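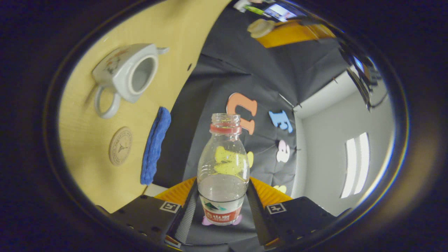

Clakura hand-held gripper kit – do the ribbed pads cope with thin plastic bottles?

Posted by fastham_bench

Thinking of buying the Clakura kit from Pludinetti, the hand-held one with two black fingers and orange ribbed pads. Most of what we pick up is empty drinks bottles, plus the odd cup and sponge. Our last gripper treated every bottle as a personal enemy. Are the pads soft enough, or am I paying 3952 for a very expensive can crusher? Price is for the full kit, before delivery.

Tijani

Had ours since December. The pads give a fair bit and the ridges stop a bottle spinning, provided you take it low down by the label. Higher up, the plastic folds if you squeeze like you mean it. Go slowly for the first 50 grabs or so and your hand learns. Spare pads are 27 a pair, and you will want a pair. Keep the square markers on the fingers clean too – ours lost tracking for a whole Thursday over a smear of jam.

gripes_and_grips

bottles are fine. the manual is 22 pages and 20 of them are safety warnings in a font for ants

padless

Never used this one but my old one was rubbish, so I'd wait for the next version. Or ask Pludinetti for a trial – they lent us a different kit for a fortnight and only rang twice to ask for it back.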